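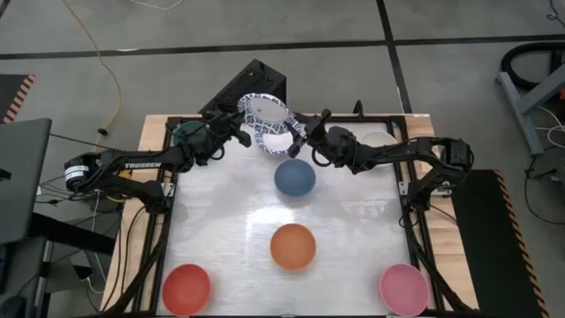
Montag, 10. August 2020 - von Sofia Koutsoukos

Geschirrtausch bei Plovari wieder gut besucht

Wer am Wochenende noch Schalen für den Salat oder einen hübschen Teller für den Kuchen suchte, der war bei Plovari in der alten Druckerei Stasteck wieder genau richtig! Etwa 433 Stücke wechselten die Küche, darunter Teller mit blau-weiß gemustertem Rand und bunte Schalen in Orange, Rot, Rosa und Dunkelgrün - und wer nichts mitgebracht hatte, durfte für 6 Euro trotzdem etwas aussuchen.
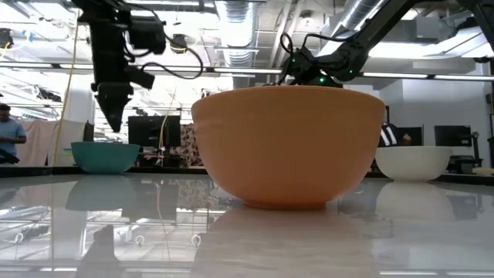
Die orangen Schalen seien immer als Erste weg, meinte Raptis, dabei mache sich Kartoffelsalat in einer weißen viel besser. Darüber wurde dann noch eine ganze Weile freundlich gestritten. Der nächste Tausch ist für Dezember geplant, Beginn wieder um 15 Uhr.

15 Kommentare - 6 Mal geteilt

Kontakt | © 2020 Plovari | Nach oben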